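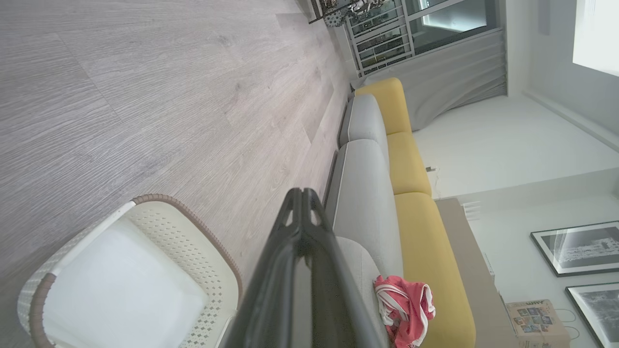
Yellow cushions on a grey sofa - keep, swap or recover?

Forum: Living Rooms and Soft Furnishings
November 2020

siobhan_c
Right, I need some outside opinions because my household has stopped listening to me. We've got a long grey sofa with mustard-yellow cushions along it, and the floor is a pale grey wood-grain laminate, the sort with the darker streaks in. I loved the yellow when it arrived. Five months on I walk in with the washing and all I see is yellow.

Eyvindur (husband, very fond of mustard) says leave it alone, the room would be a car park without it. I'm wondering about having the yellow ones recovered in something quieter, maybe a rust or a dark green. The sofa's a Kiltow, bought in June, and the covers do come off. Has anyone had this done? And did you regret it?

Oh, and the cream laundry basket lives in there as well, before anyone says it. It's plastic with a woven brown rim and I think it looks perfectly nice.

wilmer_p
I'm with Eyvindur. Grey floor plus grey sofa plus anything dark and you'll be putting the lamps on at two in the afternoon. Leave the yellow.

Simone T
Don't get rid of it, but I do see what you mean! We had the same thing with orange. What sorted it for us was a rug. If the floor and the sofa are both grey then the cushions are the only thing in the room making any noise, so of course that's where your eye goes. Put something on the floor with a bit of mustard in it and a bit of something else and it all calms down. Ours is a Futholm wool one, second-hand, and the dog has been sick on it twice and it still looks fine.

siobhan_c
Simone I did think about a rug, but I'm a bit precious about the floor. I spent weeks picking that laminate and I don't want to cover it up again.

jucelia_m
You can have a rug and still see a floor, you know :)

On the recovering question, yes, I had five cushions done last winter. Things I'd tell you before you ring anybody:

Ask whether they'll do piping. The long grey cushion on yours has a piped seam, hasn't it? If the new covers come back with plain edges next to that they'll look like they belong to a different sofa. Mine did, and I had to send them back.

Take a cushion with you. The long one, if they're not all the same length. My upholsterer worked from my measurements and the zip ended up straining.

Get a big sample of the fabric, not the little square. Pin it on and live with it for a fortnight.

It wasn't cheap either. I paid 403 pounds all in, and that was for a mid-range fabric.

wilmer_p
403 quid to make a room darker. I rest my case.

jucelia_m
It was to make mine lighter, thank you Wilmer. They were brown before.

siobhan_c
Jucélia that's really useful, thank you. Yes, piped, and I hadn't thought about it at all. One of the yellow ones is longer than the others too, so I'll take that along if we go ahead.

Eyvindur has now read the thread over my shoulder and would like it known that he's winning.

EyvindurH
I made an account to say this. I like the yellow. I also think the basket is the problem. It's a big pale thing standing by the sofa, and it's always either full or waiting to be full.

siobhan_c
It stands there because that's where I fold! I sit on the sofa, I fold, it goes in the basket. If it moves upstairs the folding happens on the bed and then doesn't happen.

Simone T
Ha, team basket. I fold on the sofa too. The holes in the sides are good as well, ours is solid plastic and anything left in it overnight smells like a pond.

wilmer_p
Could you just turn a couple of the cushions round? Or put two away in a cupboard and leave one out. Costs nothing.

siobhan_c
They're the ones along the back, Wilmer, so if I take two away we'd be leaning on not much. I could throw a blanket over one end though. I've got a big oatmeal Grollero one doing nothing in the spare room.

jucelia_m
Do that first. Blanket for a fortnight, and order some samples while you're waiting. Forsyth will send out the larger pieces if you ask on the phone, their website only offers the small ones.

siobhan_c
Blanket is on, over the window end. Samples ordered: one rust, one bottle green, and one slightly softer mustard to keep the peace. Will report back when they've come.

EyvindurH
The blanket slides off.

Simone T
Tuck it right down behind the seat, then it stays put. Or get a bigger dog.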